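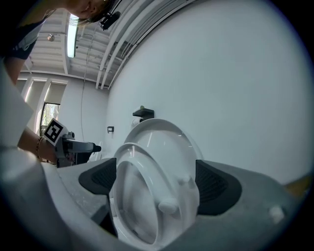
Does it matter whether creatine is taken before or after a training session?

In the group studied here, the timing of the dose made little difference to strength, and the number of days on which a dose was missed mattered a good deal more.

Figure 2. Toilet seat and lid held upright between the two finger pads of a hand-held gripper.

Dundeck Institute for Exercise and Nutrition, Working Papers
March
Eyerusalem Abdella, Hina Sial and Dean Ellwood

We use cookies to remember your settings and to measure use of this site. Accept | Manage settings

4. Timing, missed doses and strength

4.1 Background to the question

Advice on when to take creatine is easy to find and hard to reconcile. Members of both gyms reported at intake that they had been told to take it before training, after training, with breakfast, or with a sweet drink at any time. Few could say where the advice had come from. Creatine builds up in muscle over days and weeks of regular use, and on that ground a large effect of the hour of the dose would not be expected. Small effects are still possible, and manufacturers and coaches continue to give timing a prominent place in their instructions. The present section reports what was found when timing was assigned and missed doses were recorded.

The section does not deal with body weight, which is treated in Section 5, or with the cost of the supplement to members, which falls outside the study.

4.2 Participants and assignment

Recruitment took place at two gyms, one in Mustdale and one in Pilkington. Of the 158 adults who agreed to take part, 89 completed the full program and supplied a usable log. All had trained with weights on a regular basis before the study and none reported current use of anabolic steroids or other hormones. Persons with known kidney disease were not enrolled, and those taking prescribed medicine were asked to speak with their own physician before joining.

Participants were assigned by sealed envelope to take a plain creatine monohydrate powder either in the hour before training or in the hour after it. On rest days both groups took the powder with a meal of their choice. The powder was supplied in plain tubs with a level scoop, and the same daily amount was given to everyone regardless of body size. The decision to use a fixed amount was made early and is open to criticism. It kept the instructions short, but it also meant that larger participants received less in proportion to their weight.

Neither the participants nor the coaches could be kept unaware of the assignment. The person who scored the strength tests, Natalie Rudd, was not told which group a participant belonged to, and participants were asked not to mention it during testing. On a small number of occasions they did so anyway. These tests were kept in the analysis, and leaving them out did not change the findings.

4.3 Program and records

The training program ran for eight weeks. It was written by the coaches at the Pilkington gym and adapted slightly at Mustdale, where the squat racks were shared with an evening class and some members used a leg press in its place. The main lifts were the squat or leg press, the bench press and a seated row. Loads were raised when a participant completed all prescribed repetitions with good form in the judgment of the coach on duty.

Doses were recorded in the Wakoseo training log, to which members of both gyms already had access. The log was set to ask a single question each evening, namely whether the powder had been taken that day and at what time. Participants who preferred paper were given a printed calendar, and the entries were copied into the log by staff at each gym every Saturday. A day without any entry was treated as a missed dose. This rule almost certainly overstates the number of missed doses, and it was applied equally to both groups.

Strength was tested before the first session and after the last one. Participants were asked to eat and sleep as usual and to avoid hard training on the day before a test. Caffeine was not restricted, as most participants were daily coffee drinkers and a sudden stop was judged likely to affect performance more than the coffee itself.

4.4 Findings

Both groups became stronger on all of the main lifts. The gain in the group that took creatine after training was slightly larger on the bench press and slightly smaller on the row, and neither difference was greater than would be expected from ordinary variation between test days. On the squat and the leg press the two groups could not be told apart. There was no sign that timing mattered more for older participants, for women, or for those who trained early in the morning, although the numbers in each of these subgroups were too small to support a firm statement.

Missed doses showed a clearer pattern. Participants who took the powder on nearly every day of the program gained more on the bench press than those who missed it often, whichever group they had been placed in. The relation was weaker for the lower body lifts. Rest days accounted for most of the missed doses. Several participants stated at the closing interview that they had thought of the powder as something that belonged to training and had seen little point in taking it on other days, in spite of the written instructions.

The group assigned to take the powder before training missed more doses on training days as well. The reason given most often was haste in getting to the gym. Others found that the drink sat badly in the stomach during heavy sets. Complaints of this kind were mild and stopped when the powder was stirred into a larger amount of water. No participant was withdrawn on medical grounds.

4.5 Limits of the analysis

The loss of participants is the most serious limit. Many left in the first part of the program, and those who stayed may have been more careful by habit in both their training and their supplement use. A person who remembers a daily dose may also be a person who sleeps regularly and rarely skips a session. Attendance was taken into account in the analysis and explained part of the link between missed doses and strength, but by no means all of it. Sleep and diet were not measured.

There was no group without creatine. The section therefore cannot say how much of the gain was due to the supplement and how much to the program, and it should not be read as a test of whether creatine works. The change of equipment at Mustdale is a further weakness, and the results for the lower body should be treated with some caution for that reason.

4.6 Use in practice

Coaches at the two gyms have since been advised to let members choose a time of day that fits their routine and to give more attention to rest days. A fixed meal appears to be a suitable choice for many people. Members who feel unwell after taking the powder shortly before training may move it to a later hour without concern that the benefit will be lost. Anyone with kidney disease, and anyone who is pregnant, should obtain medical advice before using creatine at all.

The authors thank Alfie Wainwright for maintaining the log and for checking the paper calendars against it. The statistical tables for this section are held by the Institute and may be requested in writing.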